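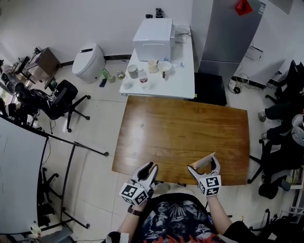

From: Flisbridge tenants list
Date: July 3, 2021
Subject: Re: [flisbridge-tenants] Tea counter in the back office

> The white counter next to the fridge is getting crowded again.
> Could people please take their mugs back to their desks at
> the end of the day? Also, is the fridge staying where it is
> or going to the Telmont office with the rest of the furniture?

The fridge stays. Telmont already has one, and the lease for this floor lists ours as part of the fit-out. It's the grey one, in case anyone was thinking of the old bar fridge that went in March.

On the mugs, agreed. I'd also like the bowl and the small glasses off the counter overnight so the cleaners can wipe it down. Anything left there on Friday evening goes in the box under my desk and can be collected on Monday.

A few other things while we're at it. Bottles and jars shouldn't be on the floor beside the garbage can. Glass goes downstairs in the recycling.

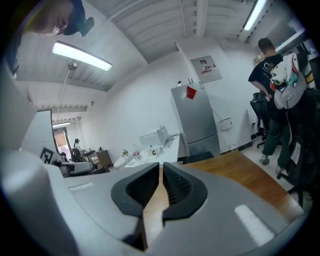
The brown cabinet is staying as well. I measured it and it won't fit in the Telmont elevator. If you have files in it, leave them where they are.

The wooden table is still up for discussion. Ogola offered us $500 for it, but a new one that size is $1200 and I'd sooner keep it. If you have a view, reply to the list by Wednesday and not to me directly.

Cables by the fridge: please don't unplug anything from the power strip without asking first.

Flisbridge office desk
ext. 43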